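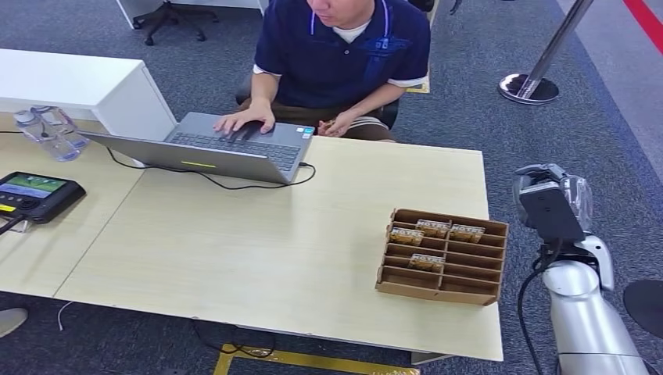

4.2 Gripper comparison

We compared two parallel-jaw grippers, the Gresen and the Pomari, on the same arm and under the same Sketham controller. The task was to lift small flat packets out of a partitioned cardboard tray and put them back in a different slot. It sounds easy, and the arm's planner agreed. The cardboard did not.

Each gripper was given 2,000 attempts, spread over 19 sessions. A session used one tray layout, with the packets standing upright and most of the slots left empty (Fig. 3). An operator sat across the desk at the laptop, started each run and logged the result by hand. The automatic logger had a generous idea of success, counting any closed gripper as a full one, and we stopped listening to it after the second session.

Figure 3. Tray task during a session. The gripper is beside the tray, with four packets standing in separate compartments. The operator sits on the far side of the desk.

The Gresen has the thicker fingers and did well wherever the neighboring slots were empty. Next to a wall it tended to take the wall along. We had to replace 8 trays during its sessions and none during the Pomari's, a result we did not plan to report but which turned out to be the clearest one we have. The Pomari's thin fingers fit between packet and partition without complaint. In exchange, they let the packet tilt during the lift – sometimes far enough that it would not go back into any slot at all.

Changing the closing speed helped the Gresen a little and the Pomari hardly at all. Padding the fingertips helped both, though the pads wore down and had to be changed between sessions, usually by whoever had argued for them.

Fitting either gripper meant redoing the wrist calibration. We used the Gashi routine with its default settings, having tried our own settings first and found them worse. Sessions recorded before the recalibration are left out of the comparison, as are runs the operator stopped by hand. Failures were then sorted by where they occurred: on approach, at closing, during the lift, or at placement. The last group is treated separately in Section 4.3.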